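Padding the timetable is a poor way to run on time
Gaspard Bailly
Sep 6, 2020

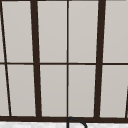
Dark frames and pale panes in a computer-rendered window.

The operator of the Ovden line reports that punctuality has improved since the February timetable. The figure is correct. It was obtained by adding 4 minutes to the last leg of every train into Mosov, where arrivals are measured, and leaving the other stations as they were.

Recovery time has a proper use. A single-track section needs a margin, and so does a junction where two services share a platform. The old schedule put most of its margin at Tessier, where the branch joins, and a late train could regain its path before it delayed the next one. Under the new schedule that margin has gone to the terminus. A train which leaves Tessier late stays late for the rest of its stops and is counted as punctual at the end.

Passengers who travel the whole line now have a journey of 65 minutes on paper. Those who change at Tessier for the half-hourly bus can miss it and wait up to 30 minutes, and this wait appears in no published table.

Clémence Cordier, in her reply to my last column, argued that a longer timetable is at least an honest one. I accept this for the through passenger. It does not hold for the intermediate stations, which by my estimate account for roughly 80 per cent of boardings outside the peak.

The remedy is cheap. Measure lateness at every stop, weight it by the number of people getting off, and publish missed connections separately. The margin can then go back to the junction — two minutes there would do more than four at the buffers.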